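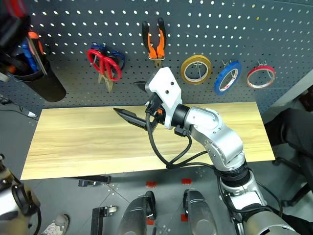
Burkeo在布拉托（Bratow）的工位：右臂夹爪伸在木桌上方，洞洞板上挂着剪刀、钳子和三卷胶带。

教机器拿剪刀的人

下午两点，图娃·法格伦德（Tuva Fagerlund）第无数次没有拿起那把红柄剪刀。

她本人离剪刀不到两步，站起来，伸手，一秒钟的事。可她的工作规定她不许这么干。她得坐在椅子上，两手各握一只Doletti操纵柄，让面前那台双臂机器人替她去拿。夹爪向左挪了一点，停住，又向左挪了一点，像冬天早上找眼镜的人。指尖碰到了手柄的圆圈，剪刀在挂钩上晃起来，晃得很有主见。

“等它。”她对自己说，也可能是对机器说。

剪刀晃够了，夹爪合上，往上抬，脱钩，放到桌上。图娃踩了一下脚边的踏板，屏幕上跳出一行字，问她这一条算成功还是失败。她选了成功，接着站起来，走过去，用自己那双出厂就会拿剪刀的手，把剪刀挂回原处。

我在布拉托待了几天，这个动作看了太多遍。机器人行业最先进的一间屋子里，最频繁的体力劳动是人类在收拾桌子。

Burkeo公司租下的是一座旧印刷厂的二楼，楼梯间里还有油墨味。公司做的生意说起来很简单：教机器人干活，再把教的过程卖给别人。行话叫“示教”。早年的示教是工程师抓着机械臂的手腕，一个点一个点拖过去，让它记住，然后它就在汽车厂里把这几个点重复到退休。如今的要求高了。客户希望机器见过足够多次剪刀，各种角度、各种光线、各种挂歪了的样子，然后自己悟出来“拿剪刀”是怎么回事。悟之前，得有人一遍一遍演给它看。

演一遍叫一条。洞洞板这个任务，合同上写的是3000条。

“客户一开始想要更多，”索尔维·哈尔沃森（Sølve Halvorsen）告诉我，“后来他们看了报价。”

索尔维管这层楼，头衔是数据运营主管。他以前在船厂编焊接机器人的程序，说话慢，开会时喜欢把椅子倒过来坐。他对自己的行业抱有一种老渔民对天气的态度，不夸也不骂，只是每天早上先看一眼。我问他，机器人什么时候能自己从墙上拿工具，他看了看窗外，说午饭可以去对面那家吃，鱼汤还行。

船厂那会儿的事他倒是愿意讲。焊缝在哪儿，图纸上有，机器照着走，走偏了就是夹具没装好，有人去拧螺丝。洞洞板这边没有图纸。一卷胶带挂在钩子上，每次挂回去都歪得不一样，稍微一碰还会转。圆的东西最会转。他说头一个月他夜里做梦，梦见胶带。

洞洞板是他挑的。板子是深灰色，孔眼密密地排着，后面透光的时候，一粒一粒亮得发白，好看是好看，摄像头未必同意。有过一阵子，模型对那些亮点表现出浓厚的兴趣，宁可去抓孔也不去抓钳子。索尔维的团队争论了一个星期，要不要把板子背后遮起来。最后没有遮。理由是客户的仓库里也会有光。

“那你们怎么解决的？”

“多录。”他说。

“多录”是这层楼上一切问题的答案，也是墙上贴的唯一一张标语，用蓝色胶带贴的，右下角已经翘起来了。夹爪老是滑？多录。操作员感冒，手抖？也录，机器应该见见世面。有一回火警演习，大家都下楼了，图娃那条录到一半，回来发现机器人举着钳子等了她一刻钟，姿势端正。那条后来标成了失败。她至今觉得不公平。

操纵柄的脾气需要单独说几句。Doletti这套东西装在一副带关节的架子上，人的手往哪儿动，机械臂往哪儿动，按理说不用学。招聘广告上写的也是“无需经验”。图娃第一天上班，用它去取一卷黄胶带，结果连胶带带挂钩一起请了下来。第二天好一些，只请下来挂钩。

难处在于手上没有感觉。人拿东西的时候，指头知道碰到没有、夹紧没有、是不是在打滑，眼睛多半在看别的地方，或者看手机。遥操作把这一套全拿走了，只留给你眼睛。你看见夹爪合上，猜它夹住了；看见剪刀歪了一点，猜它要掉。图娃形容说，像戴着两层滑雪手套给别人穿针，别人还不配合。

也有人适应得很快。索尔维招人时做过统计，打电子游戏的、弹琴的、做牙科护士的，他都试过。他的结论让人扫兴：最好的操作员是不着急的人。有个钢琴专业的小伙子，手极漂亮，三天就走了，说受不了那个慢。图娃以前在渡轮上卖咖啡，在风浪里端过满杯，她觉得这份工作和从前差不多，少了晕船的顾客。

她的一班录80条。这个数字是怎么来的，我问了几个人，得到几种说法。有说是按疲劳曲线算的，有说是上一任主管拍的脑袋。图娃的说法是，再往上录，她会开始恨那把剪刀，恨会传到手上，手上的东西机器都学得去。

这一点她是认真的。

机器学走的东西比人以为的多。Burkeo有个老操作员，每次抓东西之前习惯让夹爪在半空停一停，像在想事情。模型训练出来以后也停。不管前面是什么，先悬在那里，若有所思，客户看演示时大为感动，以为那是推理。索尔维没有当场纠正，他说他在船厂学会的第一件事就是验收的时候少说话。

图娃自己也有遗产。她是左撇子，遇到两只手都够得着的东西，总是先动左臂。她录得多的那几个任务，机器人也成了左撇子。客户来信，很客气地问，右臂是不是坏了。后来公司给洞洞板任务定了规矩，靠右的工具用右臂，挂在哪边用哪边。她照办，进度慢了下来，头几天下班时右肩发酸。人教机器，机器也在教人，教的内容是右手。

工位上规矩不少，大多数看上去像迷信。地上贴着小块的红胶带，是定位用的，桌子和底座要对着它们摆，清洁工第一次来时很热心地撕掉了两块，那天下午录的全部作废。桌面要收干净。操作员不许穿反光的衣服。旁观者最好站在机器人看不见的地方，如果非要露面，请稳定地露面，别走来走去。我头一天没听懂这句话，后来在回放里看见了自己的一只胳膊肘，出现在好几条数据里，想必会随着合同交付给客户。几年以后，某间仓库里的机器人也许会在空气中寻找一只胳膊肘，找不到，就不肯去拿钳子。

说到客户，这次的客户叫Sundqvist，做设备维修外包，想让机器人给维修师傅递工具。设想是这样的：师傅趴在机器底下，伸手说“剪刀”，剪刀就来了。我问他们派来的人，从前这活儿谁干。他说学徒。我问学徒现在干什么。他想了想，说招不到学徒。

布拉托这地方，招不到人的抱怨我听了一路，面包房在抱怨，渡轮公司在抱怨，Burkeo自己也在抱怨，他们的遥操作工位有7个，常年坐不满。于是产生了一个有点绕的局面：因为没有人手，所以要机器人；因为要机器人，所以更缺人手。索尔维听我讲完，点点头，问我会不会用操纵柄。

我试了。他们给我安排了最容易的一样，右边那卷细细的红胶带，挂在一只小金属钩上。图娃站在旁边，两手背在身后，看得出是训练过的克制。

我的手往前，机械臂往前，这个阶段非常愉快，觉得自己有一条银光闪闪的胳膊，人生前半段都白过了。等夹爪靠近胶带，愉快就结束了。屏幕里的胶带看着就在指尖前面，我合上夹爪，夹住了一口空气。再往前一点，又夹住一口。第三次碰到了，把它推得贴着板子转了半圈，夹爪从胶带和板子之间滑过去，勾住了钩子。架子那头传来一声闷响，很轻，但屋里的人都抬起了头。

“没事，”图娃说，“它挺结实的。”

我不确定她说的是哪一个。

最后我拿下来了。用时之久，足够一个正常人去镇上买一卷新的。胶带被夹得有点扁，搁在桌上，微微发颤，也可能是我在颤。踏板踩下去，屏幕问我成功还是失败。我看图娃，图娃看天花板。我选了成功。

后来索尔维告诉我，新手录的一概不进训练集，只存着。存着干什么用，他没说。我猜年底聚餐的时候会放。

行业里当然有人觉得这一整套早晚要淘汰。让机器看人干活的视频就行了，网上有的是；或者在仿真里练，剪刀摔一万次也不用人去捡。Burkeo也做仿真，有间小屋专干这个，里头的剪刀从来不晃，一挂上去就纹丝不动，品行端正。在那边练出来的模型到了真板子跟前，碰上第一次晃动，整条胳膊就僵在原地，像听见了一句没想到的话。负责仿真的同事正在给剪刀加晃动。图娃去看过，说晃得太有礼貌。

她教了这么久，有没有见过它自己干成？见过。今年六月，他们把训到一半的模型放上去试，关掉操纵柄，人都退到墙边。机器人对着洞洞板悬了一会儿，伸出右臂，越过剪刀，去拿了钳子。橙黑色的手柄，竖着挂的，夹得很正，放到桌上，松开，收回。屋里鼓了掌。

掌声停了以后，有人想起来，给它的指令是剪刀。

记录表上，这一条填的是“部分成功”。图娃走过去，把钳子挂了回去。

我离开那天，进度条还差一截，索尔维不肯说差多少，只说Sundqvist来了封邮件，问能不能顺便加上锤子。他把椅子倒过来坐下，开始算报价。窗边那台机器人开着，图娃在给它擦夹爪，用的是一块眼镜布，擦完指尖又擦了擦自己的眼镜，坐回椅子上，握住操纵柄。

红柄剪刀在前，后面还掖着一把深蓝柄的，录到它要等下个阶段，据说会更难，因为得先把前面那把挪开。她问过索尔维，能不能干脆把两把分开挂。索尔维说客户的墙上也是这么挂的。

“那是谁挂的？”她问。

“人挂的。”他说。

夹爪又向左挪了一点。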